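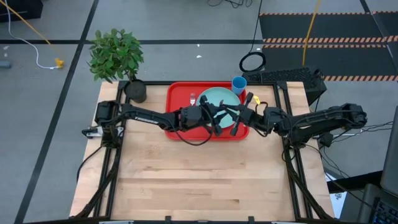

Figure 4.1 Two arms on a shared table, with a tray, a plate and a cup between them.

Chapter 4
Two Arms on One Table

In the last chapter you built a single arm, bolted it to a board and taught it to pick up a block. This chapter adds a second arm. The parts list barely changes, but the table becomes part of the machine, and most of the trouble in a two-arm build starts there.

A single arm can sit a little crooked and still do useful work. If it misses, you correct the taught position and go on. With two arms, each one has to know where the other is, and that knowledge comes from the distance between the bases. When one base shifts, every shared position is wrong, including the ones you taught last week.

For this reason we mount both arms to a frame of rails and fix the frame to the tabletop. The rails let you slide a base while you are still deciding where it should go. Once you have decided, tighten the brackets, mark the position with a paint pen and leave it alone until Chapter 7.

The running project for this part of the book is the Lightfoot table, a design meant for a garage or a shared workshop. It can be built with Serkov or Dastine servos. The mounting holes are different, and both drilling patterns are given at the end of the chapter. If you are using the Zuvwood top from Chapter 2, let the oil cure fully before clamping anything to it.

4.1 Reach and overlap

Each arm can reach a certain area of the table. Where the two areas cross is the overlap, and any job that needs both hands has to happen inside it. Passing a fork from one gripper to the other is an overlap job. Setting a cup on a tray is not, as long as one arm can reach both.

Beginners tend to make the overlap too large. They set the bases close together, and the elbows collide. Start with an overlap 300 millimeters wide and put the tray in the middle of it. You can widen it later if a task calls for more room.

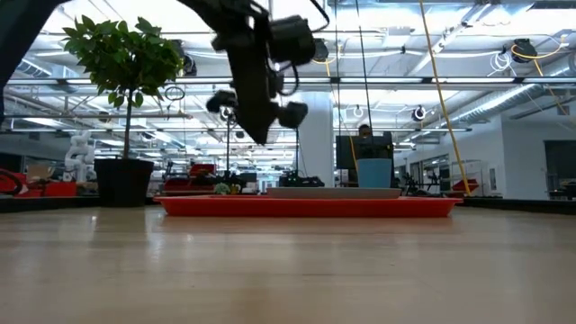
Do both arms have to be the same model?
They can be different, but matching arms are easier to live with. You keep one set of spare parts, and a fix made on one side can be copied to the other.

4.2 Cables

Run the power and data cables down the sides of the table, outside the working area. Leave a loop at each wrist large enough for the joint to turn through its full range. Before switching on, move each arm by hand to its farthest positions and watch the loops. A cable that pulls tight at any point needs more slack — do this check again whenever a base has been moved.

4.3 What you will need

One finished arm from Chapter 3
Parts for a second arm
Rails and corner brackets
2 clamps for holding the frame while you drill
A tray with a raised rim
A plate, a cup and a fork, none of them breakable

Lay the rails out on the table first, without screws, and measure both diagonals. If they differ, the frame is out of square. Push the longer corners in until the two measurements agree, then clamp the frame and go on to Section 4.4.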